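Household Textiles: Handout 4
Sorting and Folding Mixed Items

Home | Module outline | Handouts | Practical sessions | Reading
September. Trestport Household Skills, course team

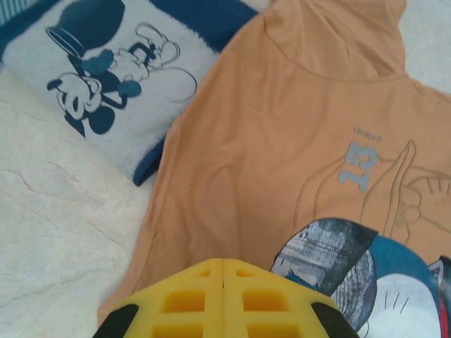
Fig. 1. Folded pile item with printed face and blue edging; hooded short-sleeved top laid flat, overlapping its lower edge.

4.1 Scope

Handout 3 dealt with plain flat items: pillowcases, tea towels, napkins. The present handout covers items of unequal thickness handled on the same surface, and items with a hood or a large print. Washing temperatures are in Handout 2 and are not repeated.

4.2 Working surface

Use a smooth, clean surface at hip height. Stone such as the marble in Fig. 1 is suitable. It does not catch on pile, and creases can be pressed out by hand against it. Wipe it down and dry it before starting. A bed is a poor substitute, as the mattress gives under the hand and the fold line wanders.

4.3 Pile fabrics

A pile fabric is one with raised loops or cut ends standing up from a ground cloth. For folding, three properties matter.

Bulk. Each fold doubles the thickness, and a deep pile resists the last fold. Stop one fold earlier than with flat cotton.

Direction. Cut pile usually lies one way. Smooth it with the flat of the hand along the lie before folding. Pile crushed against the lie shows as a dull patch.

Edging. A contrasting border, such as the blue edging in Fig. 1, is a useful guide. Bring border to border and check that the two lines meet before pressing. Where the border has shrunk more than the body, align the corners and let the middle bow.

4.4 Hooded tops

The hood is the difficult part. It is made from curved panels and will not lie in a single layer without wrinkling.

1. Lay the top flat, face up, neckline away from you.
2. Spread the hood above the neckline, then fold it down so that its curved seam lies in one arc.
3. Smooth the chest from the centre outwards. Small wrinkles at this stage are acceptable.
4. Straighten the side seams. Each should run from underarm to hem without a twist. If a seam spirals towards the front, the cloth was cut off grain and pulling will not correct it.
5. Turn the top over, keeping the hood flat.
6. Fold each side to the centre line, sleeves included, then fold up from the hem in thirds.

The instructions suit short sleeves. For long sleeves, see the supplementary sheet from the Tennant workroom, item 47.

4.5 Printed areas

Prints fall into two groups for our purposes: those that sit on the surface as a film, and those in which the colour has entered the fibre. Film prints crack along a sharp fold, and two film prints pressed face to face may stick in a warm cupboard. Place the fold outside the printed area where possible. A large chest number, for example the "13" on the top in Fig. 1, should be kept within the front panel of the finished fold.

Character prints on pile are best left facing outwards. The item can then be identified on the shelf without being unfolded.

4.6 Order of work

Fold thick items first and place them at the back of the surface. Flat items follow. Do not leave one item lying over another while folding, as the upper one drags the lower out of line. Stack with the heaviest item at the base and the folded edge to the front.

4.7 Recording

Enter each finished stack on the Rustent sheet under fabric type, number of folds and finished width. Finished width for shelf storage is 258 mm. Hooded tops are measured across the widest point, hood included; a result of up to 271 mm is accepted for these only.

Practical session: Saturday, Room 2913. Bring one pile item and one hooded top, both laundered and fully dry.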